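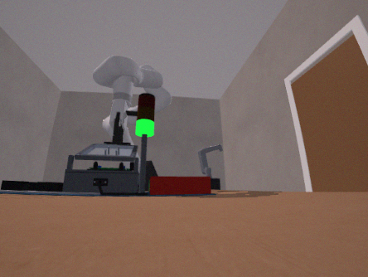 White robot arm and wooden tabletop, computer render

Kinddale: Building a Small Creature-Collecting Game
Project report, Game Design 2
Team: Venla Pesonen, Wycliffe Mollel, Seija Partanen
Supervisor: Hilkka Huttunen

1. What we wanted to make

All three of us grew up trading monsters on the school bus, so when Hilkka said the spring project could be any genre we had our answer before she finished the sentence! Kinddale is a top-down game where you walk around one valley, meet creatures, and try to befriend them. There are no gyms and no champion. You fill a notebook, and every creature has a page that changes depending on how you met it (in rain, at night, while carrying food, and so on).

We started with 70 creature sketches, far too many for one term. Seija made us vote, and 24 went into the build. The river otter with lanterns on its tail got three votes straight away. My own favorite, a grumpy turnip, survived by one.

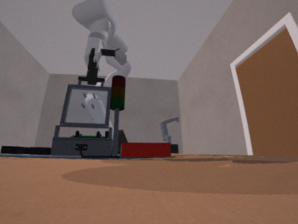 Silhouettes took up most of our first month. A player should know a creature from its outline alone, even at 32 pixels tall, and our early long-necked ones all turned into the same gray noodle. Wycliffe had us sketch shapes from anything that wasn't an animal, such as cranes, kettles and desk lamps. The robot arm in the render is a nice one for this: its thick links bend back on themselves in an S, and one thin gray collar ring is enough to tell your eye where a segment ends. We gave the marsh heron, Väisänen, the same kind of bend and a single dark ring on its neck, and after that our testers could pick it out every time. (The name began as a placeholder and we got too fond of it to change it.)

2. Encounters and balance

Meeting creatures had to feel lucky without being unfair. Our first version used a flat chance per step, and it was awful. One tester walked through the tall reeds for ages and met nothing, then got three moths in a row. Venla rewrote it so the chance goes up a little with each quiet step and resets after a meeting.

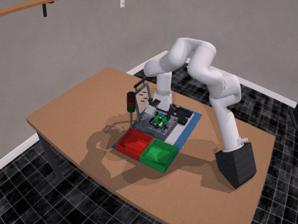 She ran 2,012 automatic walks through the valley to compare the old and new systems. The long dry spells shrank a lot, and the rare creatures stayed rare. We also found a bug where the lantern otter could show up inside the bakery. We fixed it, then put it back on purpose as a secret for rainy mornings.

3. Testness, our playtest night

We held the playtest in April at the Nidumberg game club and called it Testness, which is a terrible name and I love it. Kauko Saarinen from the club lent us his laptops. People played for as long as they liked and wrote comments on paper slips. 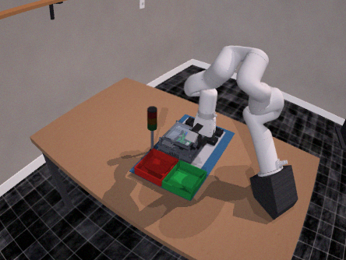

Most slips asked for the same thing: a way to show your notebook to a friend. We hadn't planned any sharing at all! Seija added a simple page export in two evenings, and it became the feature people talked about most. Other slips said that the map was hard to read near the mill (true, now brighter) and that the turnip should be able to wear a hat (done).

4. What is left

The night music still loops badly, and saving takes too long once a notebook passes about 600 entries. Next I want to give the creatures favorite places to sleep, so you can find the same one again if you remember where it lives. Wycliffe has already drawn the turnip's bed.

Contact the project team | © Kinddale student project | Back to top
This site uses cookies to remember your settings. Accept | Decline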